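Chapter 4
What Labels Leave Out

Most of us believe a label because it is printed. That is a weak reason. A survey in Zatdale asked 1,000 shoppers what "natural" meant on a cleaner, and 52 gave the definition the makers use. The rest guessed – and bought it anyway.

This chapter treats every claim as unproven until someone shows the test behind it. "Kills 100 percent" of what, and on which surface?

A bottle with a yellow cap, and a tiled floor
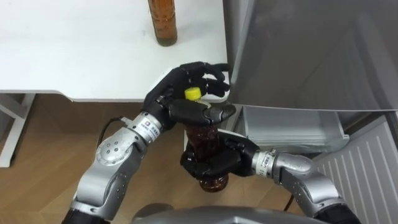
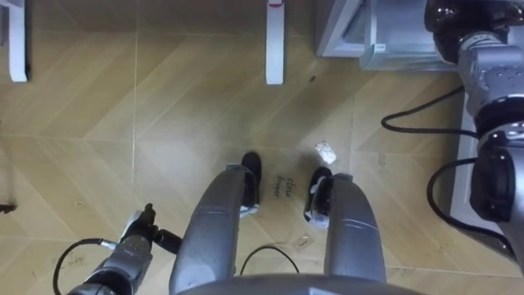 4.1 The Whitlock Claim

Whitlock sold its floor cleaner as "70 percent stronger." Stronger than what, it never said.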